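Home Organization for Everyday Life
Handout 4: Small textiles - socks, handkerchiefs, gloves
Course notes by Chie Nakajima

Before this lesson, please read again the page about drawers from Handout 3. Today we use the same idea of "one place for one kind", but the things are smaller and they get lost more easily.

1. Why we begin with socks

In the first lesson I asked everybody which clothes take the most time in the morning. Most of you wrote socks. I was a little surprised, but when I thought about my own house I agreed. A shirt hangs where you can see it. A sock is at the bottom of something, and its partner is at the bottom of something else.

Socks are also a good exercise for the hands. The fabric is soft and stretches, the shape changes each time you pick it up, and there is no collar or seam to follow as there is with a shirt. If you can fold a sock so that it stays folded, then handkerchiefs and gloves will feel simple.

2. Preparing the place

Clear a table before you bring the laundry to it. The surface should be smooth and light in color. On a light table the dark socks are easy to see, and two dark socks that are not the same color (black and navy, or navy and purple) can be compared without going to the window.

Put the tray behind your work, not beside it. Many students place it at the right hand, and then the left hand must cross over every time. When the tray is at the back, both hands have the same distance.

About the tray: it should be shallow, with compartments wide enough for one folded pair. Deep boxes invite us to put socks in two layers, and the lower layer is forgotten until winter. If you buy a new one, measure the drawer inside, with the drawer closed as well as open. Natsumi Higuchi in the spring group bought a very nice tray which was too high by the thickness of a pencil.

3. Stretching before folding

Take the sock by its two ends and pull gently to the sides. Do not pull with force, the elastic at the top will become tired. You only want the fabric to lie in one line. Keep it low over the table while you do this, so that you can put it down without losing the shape.

If the middle hangs down a little, it is not a mistake. Lay the sock on the table and pass your palm over it one time, from the toe to the top.

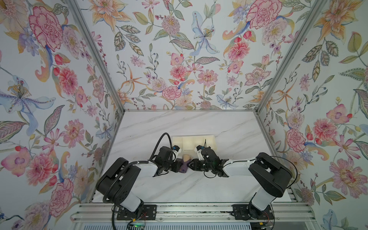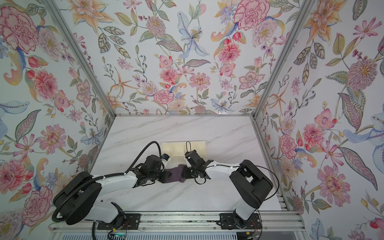

Fig. 1 (both pictures). Working in the middle of the table, with the compartment tray behind.

4. Folding

There are 2 methods in this course.

Method A, for long socks. Place one sock on the other, heels in the same direction. Fold the toes toward the top, then fold again until the packet has the width of the compartment. Stand it on its edge.

Method B, for short socks. Place them in the same way and fold one time only. Tuck the toe part into the opening of the upper sock. The packet should hold when you lift it with two fingers.

We do not make balls in this course. I know that many families do it, and my mother also did. But the ball stretches the top of one sock each time, and it rolls inside the drawer.

5. Placing in the tray

Decide the compartments before you fill them. A possible order, from left to right: work, sport, home, guests or special days. Another possible order is one compartment for each person in the family. Please choose one system and keep it for 30 days before you change something.

A sock without a partner does not go into the tray. Keep a small bag on the side of the drawer for these, and look into it on laundry day.

6. Exercise for next time

Take 10 pairs from your own drawer and fold them with Method A or B, whichever is right for the length. Leave the tray in the drawer and use it normally. After one week, write down which packets have opened and which compartment was too full. Sota Noguchi and Hinata Kuroda will show their drawers first, and after them we go in the order of the list.

Next handout: gloves and scarves. Please bring one pair of gloves, knitted if possible.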